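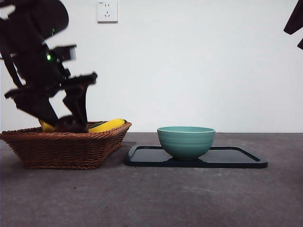
Towns should stop charging people to drop off used household goods. Forham started doing it in February, and I think it was a mistake. The fee is $4 a carload, which does not sound like much until you compare it with the trash can at the end of your driveway, which you have already paid for. A brown wicker basket on a tabletop is the kind of thing I mean. It has years of use left in it and almost no resale value, and few people will pay to give it away.

The town says the swap shed on Jetwood Road costs money to staff. It does. Last year the bill came to $1,753, according to the budget sheet handed out at town hall. Forham spends more than that on salt for one bad week of winter.

Cleditz has run its shed free for years. It is open 2 mornings a week and the shelves turn over fast. I have picked up a lamp there, a set of mixing bowls and a desk my daughter still uses.

People who support the fee say the shed was filling up with junk. Some of it was junk. The answer to that is a person at the door who can say no, and we are already paying for that person.

The fee is up for review this month. I would like to see it dropped before the holidays, when closets get cleaned out and a lot of good things go to the curb.

November 2, 2018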